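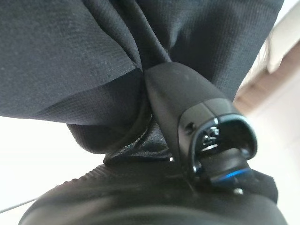 Black knit fabric with a cord and cord lock.

She has written 32 romances for the same imprint and she wants it known, before the kettle's even on, that she doesn't do billionaires.

"Did one. Hated him. He had a helicopter and no conversation."

We're in her kitchen in Pelley, a village with one bus and a lot of wind. She writes as a pair of initials and a surname that isn't hers, asked me to keep the real one out, so I have. Her new one, The Wallatine Road, is out now from Cozma. It's about a vet who goes home to sell her father's practice and finds the buyer is the man who left her standing at a ferry terminal 9 years before. You can guess the end. She'd be cross if you couldn't.

"People say it like they've caught me out. 'I knew they'd get together.' Well yes. It's on the cover, they're holding hands."

So where's the tension, if we all know? She thinks about that for quite a while. Cuts a bit of cake, doesn't eat it.

"In the how. And in whether you believe she's forgiven him or she's just tired. I've read books where she's just tired. You shut it and think, give it till Christmas."

The first draft had him apologise in chapter three. Her editor sent it back with one line in the margin, too soon. She sulked for a week, then moved it to chapter twenty-two and had to rewrite everthing in between. Eight months, that took. The first one she ever sold took five weeks.

"I was quicker when I was worse."

That first book, Drovel Bay, went out in July, in a plain cover with a sailing boat on it. There is no sailing in it. It sold 2988 copies, a number she can still reel off, and she got the statement in the post on the same day as a gas bill. The gas bill was bigger.

She'd been working in a school office then. Wrote between half five and seven, in her coat, heating off. Now she writes from ten till one and says the books aren't any better for the extra warmth. Longhand first, always. Types it up on Fridays and changes most of it as she goes.

Does she plan? Sort of. A page for him, a page for her, what each of them is lying about. That last bit matters most -- "if neither of them's lying you've got a nice lunch, you haven't got a book."

I ask about the love scenes. She laughs, goes a bit pink. Her early ones stopped at the bedroom door. House rule, and her mother was reading. The new one goes through the door, stays a few pages, comes out again.

"The hard part is the talking after. Anyone can get two people into a bed. Getting them to say something in the morning that isn't daft, that's a day's work."

And the other woman? There's usually one in her books, glossy, well dressed, a bit of a cow. Not this time. The ex-fiancée in The Wallatine Road is funny and decent and gets some of the best lines, and readers have been writing in to ask if she'll get her own book.

"I was unfair to those women for years. I needed someone to blame and there they were in a nice blouse. I re-read a few of the old ones last winter and thought, she's done nothing wrong, she only got engaged."

So will she get one? There's a folder. I'm not allowed to look in it. It's set partly in Drovel, she'll say that much, and the hero is bald. Cozma are nervous about the bald.

Reviews she doesn't read. Letters she does, all of them, and answers by hand, which is why her right thumb is strapped up. One reader writes after every book to list the meals and point out where nobody's eaten since Tuesday. She checks for that now, has a column for it in her notebok.

I ask if she's romantic herself, and she looks at me like I've asked if a butcher's fond of cows.

"I like it when someone puts petrol in my car. Put that."

The Wallatine Road is out in paperback and large print. The audio version follows in the new year, reader not settled yet.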